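Desk Lighting in Shared Study Rooms: Report on the Lamp Project

Submitted by Neusa Araújo
Supervised project, Department of Interior Design

1. Purpose

The project examined whether small movable lamps could improve reading conditions in the study rooms of the Frota building. The rooms depend on ceiling fixtures, and students had reported glare on glossy paper and shadows over handwritten work. The department asked for a recommendation that could be carried out without new wiring and within the existing furniture budget.

2. Method

Three lamp types were compared over one term. Two were rigid models listed in the Gallereo catalog, and the third was a gooseneck model. Each type was placed in one study room, on a table of the same height, and left there for regular use. Forty-six students filled out a short form on comfort, ease of adjustment, and the space left for books and laptops. Light readings were taken at the center of the table and again at the front edge. The target for the work surface was 300 lux, as set out in the project plan.

3. The Gooseneck Lamp

The gooseneck model has a blue bell-shaped shade on a curving black stem, which runs down to a round, domed base in the same blue. The rear cap of the shade carries a cluster of small ventilation holes. Both shade and base have a glossy finish, and overhead lighting produces a clear highlight on each. On a white tabletop the color stands out well, an advantage in rooms where lamps are often moved and must be easy to find.
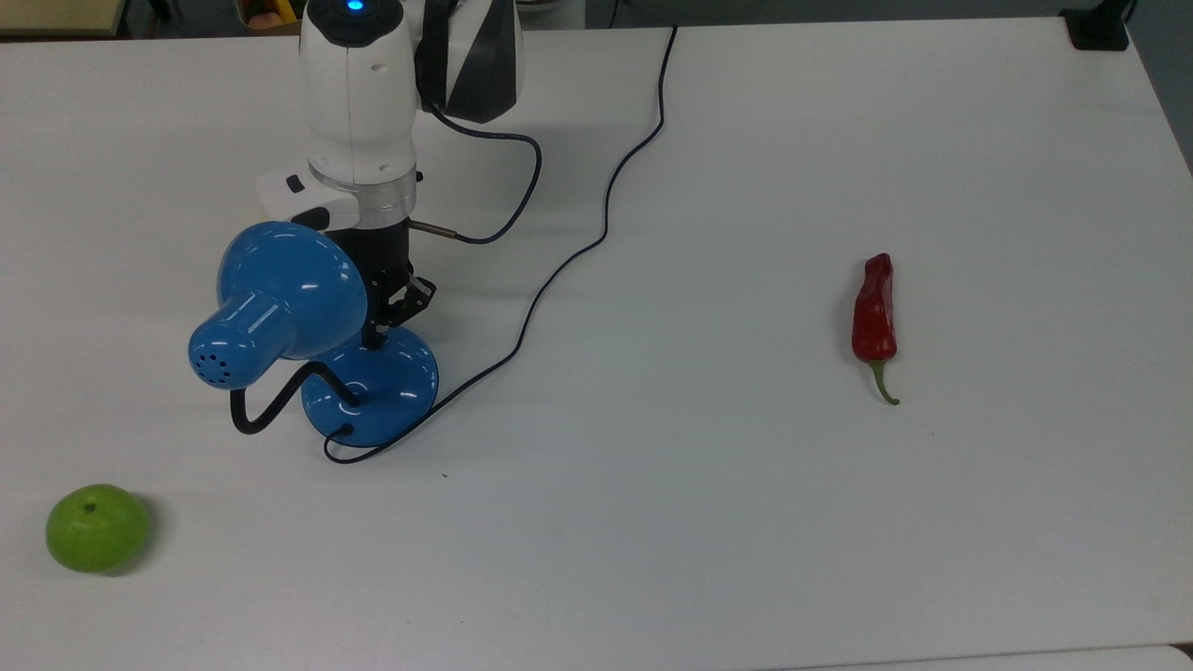 4. Results

The gooseneck model received the highest scores for adjustment. Students could direct the light onto a page without moving the base, and left-handed students mentioned this more often than others. Readings at the center of the table met the target in all three rooms. At the front edge, only the gooseneck model did so.

Complaints were limited. Several students found the highlights on the blue finish distracting when the ceiling lights were fully on. Others asked for a heavier base.

5. Recommendation

The gooseneck model should be adopted for the Frota study rooms, with a matte finish if the supplier can provide one. Ceiling lights should be set to the lower level during evening hours. A second round of forms is planned for July, when the rooms on the upper floor reopen.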